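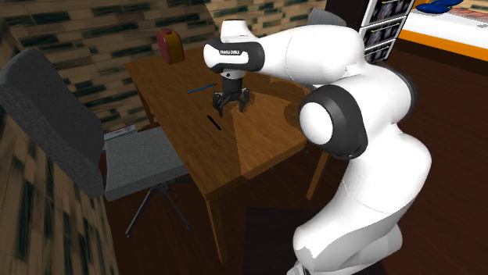

A white arm above a wooden table (computer render)

Projects > Sostgate > Progress reports > Celebration catering

Search this site Go

Sostgate dessert table scheme: progress report
To: Dewanti Krishnan, Besnard Fund
From: Sewwandi Uddin
4/21/20

Dear Dewanti,

Your grant has now paid for 6 months of work, and I'm so pleased with how far we've got! The plan was to help new party caterers in Sostgate learn the dessert table trade and take paid bookings under their own names. All three trainees are still with us, and each has a finished menu, a price list and a hygiene certificate.

Training went well from the first week. We began with the dull parts (allergen labels, fridge records, how to write a quote that doesn't lose you money) and moved on to baking after that. Fruit tarts have been the hit. The choux buns were a bit of a struggle until we borrowed a better oven from Kumar, the bakery on the corner, and I can't thank them enough. They also let us use their cold room the night before big events.

Our largest booking was the Andance winter party in December. The trainees made 1000 small pieces for it – brownie squares, lemon tarts and coconut sweets – and set them out on tiered stands in the hall. The coconut sweets went first. We ran short of serving tongs and had to send someone home for more, so tongs are now on the packing list in capital letters. Andance paid within the week and asked for our summer prices.

Since my last report we have also done two christenings, a ruby wedding and a retirement tea. The retirement tea was for 60 guests and was run from start to finish by the trainees, with me washing up at the back. I loved every minute of it.

Money
Ingredients are a little over budget, mostly butter and good chocolate. Van hire is under, as two of the venues were close enough to walk the boxes over. I'd like to move the van money across to ingredients if you agree. The glass jars and stands are bought and paid for, and the receipts are in the folder I sent you.

Where we are now
All spring bookings have been put off. Every customer but one has asked to keep their deposit with us for a later date, and I find that very cheering. In the meantime the trainees are working from home on boxed treats for doorstep delivery. The first test boxes held together nicely, apart from the meringues, which we have dropped.

Next steps
We want to settle the box sizes, get proper labels printed and agree a delivery round. I would also like to add a short session on book-keeping – all three have asked for it.

With warm thanks,
Sewwandi

Comments

Lemon tart fan: I was at the winter party and went back four times. Will the tarts be in the boxes?

Sewwandi Uddin: Yes! Packed flat, in their own tray.

M.J.: Do you do anything without nuts? My grandson can't have them.

Hall Lane reader: Please deliver to our end of Sostgate too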